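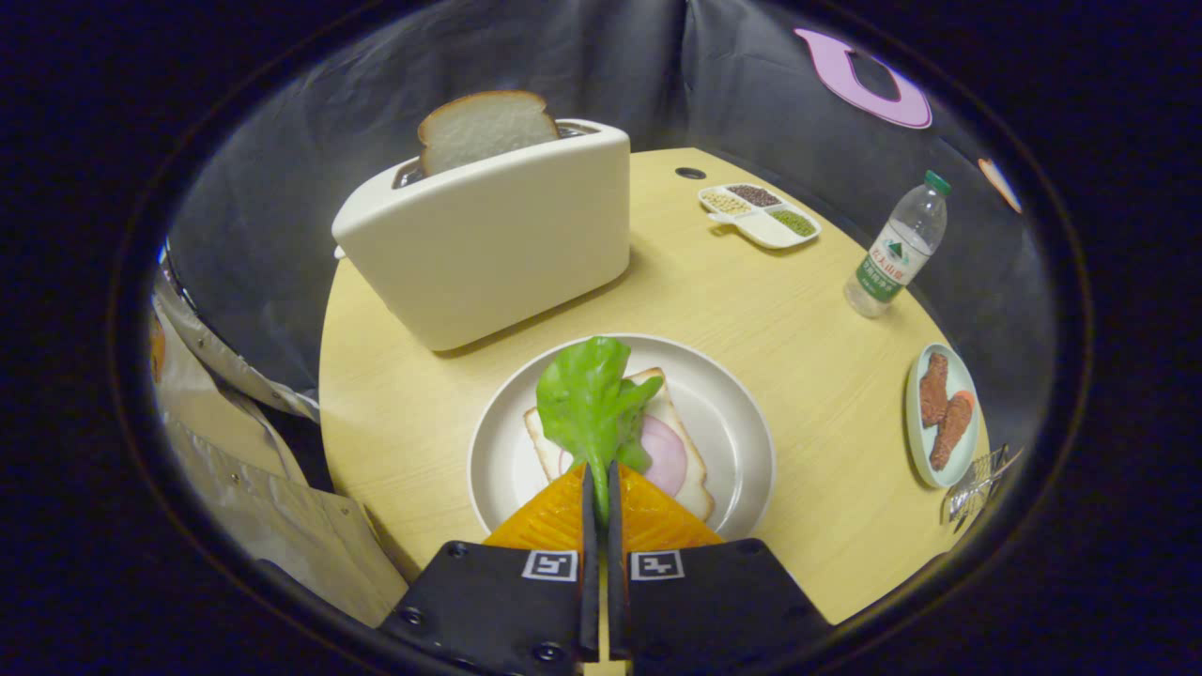 Hand-held gripper stations: questions on buying, budgeting and planning

Print this page | E-mail this page

Last revised January 2020 by Elsa Kokkonen, Equipment Planning, Wandodby

This page covers purchase requests for hand-held gripper stations used to record tabletop food tasks. It applies to the Wandodby and Nendale sites. Requests for fixed arms go through the capital program and use a different form.

What is included in a station?

One hand-held gripper with camera mount and wide-angle lens, two sets of soft finger pads, one set of printed fiducial markers, a table, a backdrop and a prop allowance. Storage media, the ingest computer and network drops are budgeted separately under site services.

Do we have to buy the table from the standard list?

No. Any stable table of suitable height can be used. Round and rectangular tops are both accepted. Matte surfaces are preferred under overhead lighting. A cable hole in the top is acceptable provided it is noted on the station sheet, as small items go down it. Allow for the table in the furniture line, code F2, and not in the equipment line. Requests that mix the two are returned.

Is the backdrop optional?

It is optional at Wandodby and required at Nendale, where the stations share an open floor. Dark grey fabric on a curved rail is the current standard. Fabric should be ordered with the rail. When it was bought separately last year the hem did not suit the hooks and the whole lot was resewn at the unit's cost.

How many grippers should a new team order?

A team running six stations should order one gripper per station plus one spare. Do not plan on sharing a gripper between two stations. Each has its own calibration file, and moving it between operators has produced mislabelled sessions.

What is the lead time?

Allow 11 weeks from approved purchase order to delivery. Calibration and acceptance follow delivery and need their own allowance in the schedule. Orders placed in February usually clear before the end of the financial year at Wandodby. Nendale keeps a different year end and should check with its own accounts office.

What wears out, and what should we carry?

Finger pads first. Ridged soft pads lose grip with repeated washing and should be treated as a consumable. The planning figure is $400 per station per year for pads, adhesive and replacement markers. Teams doing mostly bread, leaf and sliced-meat tasks report lower pad wear than teams handling utensils, but higher cleaning time. Markers should be reprinted as soon as a corner lifts. They cost very little and a lifted marker can spoil the gripper-width estimate for an entire session.

Finger housings are a repair item. Keep one pair per site.

Are the pads food safe?

The pads on the standard list are not certified for food contact, and nothing handled at a station is to be eaten afterward. Where a task uses real food, it is logged as a prop and disposed of at the end of the shift. If your project needs food-contact materials, ask for a quote before you fix the budget. The price difference is large enough to change the approval level.

Should we budget for real food or replicas?

Both, in most cases. Replica food holds its shape and can be reused. It does not deform like the real thing, and a lettuce leaf is the usual example: the grip force and the way the leaf folds between the fingers are a good part of what the recording is for. Put replicas under props (one-time) and real food under consumables (recurring). Dry goods such as beans and grain keep well in a divided tray and only need topping up.

What does the prop allowance cover?

Plates, dishes, trays, scoops, whisks, bottles, small appliances and anything else placed on the table. Appliances are normally used unpowered. A toaster that will be plugged in must be tested and tagged, and the fee is charged to the project. Packaged goods with printed labels are permitted. Labels in more than one language are encouraged where the task list asks for varied packaging.

Buy props in mixed lots from ordinary retailers. Matched sets defeat the purpose.

Can we hire instead of buying?

Hire makes sense for pilots shorter than 30 working days. Past that point purchase is cheaper under the current schedule. Hire units come without pads, and the hirer supplies its own markers. Skirnthorpe is the only supplier on the panel with hire stock. Maldonado sells outright only.

What is the difference between the two panel suppliers?

Maldonado supplies the gripper assembled, with a longer warranty and a fixed lens. Skirnthorpe supplies a kit at a lower price with an interchangeable lens. Allow a technician's day per kit for assembly. Both accept the standard pad. Camera files from the two are not interchangeable without conversion, so a site should settle on one and stay there.

What about disposal?

Grippers return to stores at end of project, cleaned, with pads removed. Write-off forms go to Jeferson Guerra. Backdrops and tables stay with the room.

Who approves the request?

Jeanine Segers signs for Wandodby and Wenjie Hao for Nendale. Attach the station sheet, the supplier quote and the task list. A request without a task list cannot be costed for consumables and will be held.

Comments (4)

Weidong Liang
The $400 figure is low for us. We changed pads twice as often once the sauce tasks were added. Could there be a separate line for wet tasks?

Elsa Kokkonen
Weidong, send me your pad log and I will look at it for the next revision. For now, put the excess under consumables with a note.

Jeferson Guerra
A reminder that grippers are still coming back to stores with adhesive on the housings. Please use the remover listed in the cleaning sheet and not solvent, which clouds the plastic.

Nendale bench 2
Does the cable hole need to be covered during a session, or just noted? Ours is near the back edge and we have lost two bottle caps.

Related items

Station sheet, blank (form)
Panel supplier price schedule
Cleaning sheet: pads, housings and lenses
Test and tag: booking and fees
Planning storage for wide-angle video
Fixed arms: capital program guide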